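Project report, teaching by demonstration on two arms
Group: Embla Westerberg, Martti Lappalainen, Kjell Ekström
Supervisor: Veronika Ortner

1. What we set out to do

Get a two-arm robot to handle a small bottle after a person has shown it how, by remote control. One person drives both arms, the software logs joint angles, gripper opening and the camera images, later a policy is trained on the logs. We did the first part properly and the training part only a bit, see section 4.

First plan was hand guiding - grab the arm, pull it through the motion. Dropped in week two. With two arms you need two people or very long arms, and the person's hands end up in every image. So remote control it was.
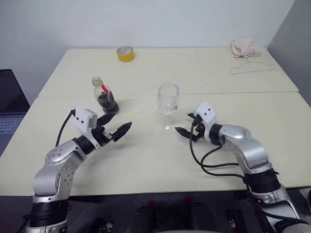

Starting positions turned out to matter more than we wrote in the proposal. Every operator has their own idea of a good start, and Martti's was always much lower than mine. In the end we agreed on grippers open before logging begins, both arms already over the table, like here with one gripper down by the bottle and the other at the foot of the glass. Cables were another thing. The right arm's cable makes a big loop over the tabletop and you have to think about it when you plan a path to the glass. We did not plan for it at first.

2. The operator side

Control was through Tahiri, the teleop program the lab already had, with a patch from Kjell that slows down the wrist when the gripper is close to the table. Logging went to Brosuris. Setup took longer than expected, mostly clocks. The wrist cameras and the joint log were out of sync by a few images and we only saw it when Embla played back an episode next to its gripper curve. All episodes before the fix were thrown out.

Practice: each of us did one afternoon without recording. Not enough for me. Depth is the hard part on a flat screen, you think the fingers are around the bottle and they are in front of it. Switching to the wrist view for the last bit helped alot.

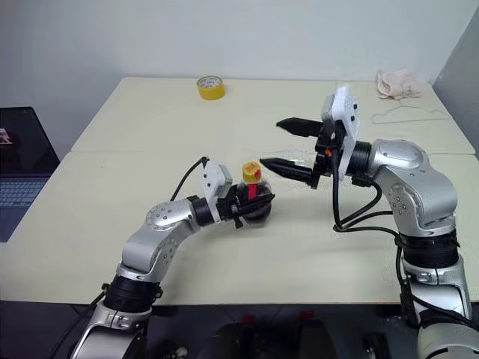 We also made a rule about pauses. If the operator stops to think, the log is full of nothing, and the policy learns to stop and think as well. So: decide first, then move. If you freeze, discard and start over. Kjell discarded the most and had the cleanest data.

3. Data

82 episodes kept after cleaning. Three operators, not evenly split (Embla did most of the Wednesday sessions). Each episode got a label by hand - grasp ok, grasp slipped, aborted - and a second person checked the label without seeing the first one. Disagreements were mostly about slipped vs ok, we should of written down a definition before starting.
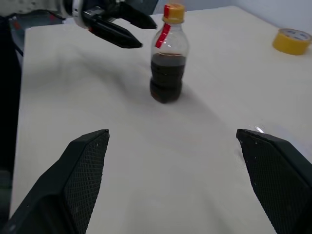 Episodes differ a lot in length. We resampled all to 1,000 steps, which is simple but streches the short ones, so a quick confident grasp looks slow after. Holger Fagerlund from the lab suggested cutting by phase (approach, close, lift) and resampling each one on its own. Good idea, came too late.

4. Training, short

One policy, one training run, default settings. It reaches toward the bottle in replay, and the approach looks like ours. Closing comes too early in many cases. Did not have robot time to run it for real, so no success rate in this report.

5. What we would change

- Fix the clocks before anything else
- Write label definitions on day one
- Same operator for a whole block, then swap
- Cables tied up higher on the wrists
- More practice time, at least for me

Logs and Kjell's patch are on the course drive, folder Prerero. Calibration notes in the same place, half finished, Martti is adding the missing pages.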